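Thumb faults on the Flivlow hand

March 4, 2018

The Flivlow hand dropped out again at cycle 977 of the shelf test. Same code as in June: thumb position error, then a full stop on the hand controller while the arm kept its last command for 200 milliseconds. That delay is the part I don't like. A reach under a shelf leaves very little room for a late stop.

I swapped the Drorula wrist cable for a spare and got another 283 cycles before the next fault. So the cable was a factor, or the spare is going the same way. Resistance on the old one read fine until I bent it past 37 degrees, when it went open.

The stop delay is a separate problem and I have written to Crabtree, who supply the controller. Until they answer, the Duston rig runs at low speed only. My next check is the cable path through the ribbed sleeve, which curves down to the forearm and could be pulling on the connector. The plastic film wrapped around the lower arm has to come off before I can get at it, and I will log thumb current on every reach toward the black block under the bracket.

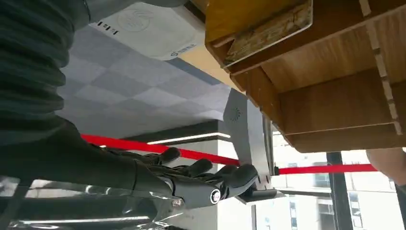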